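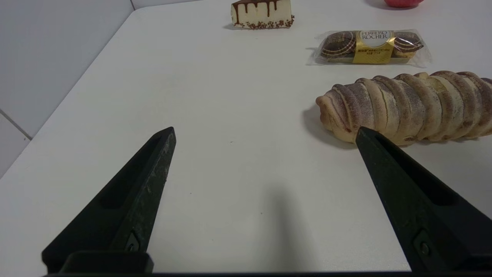
Keeping Pastries Crisp Until Tomorrow

I bake far more than two people can eat, so I've gotten very fond of this little routine! Let everything cool all the way on a rack — an hour is plenty for croissants — then tuck it into a paper bag and fold the top over twice. Skip the fridge.

Next morning, give them five minutes in a 300-degree oven, straight on the rack, and wow, the flakes come right back. Filled ones want a few minutes more. Got extras? Freeze them the day you bake.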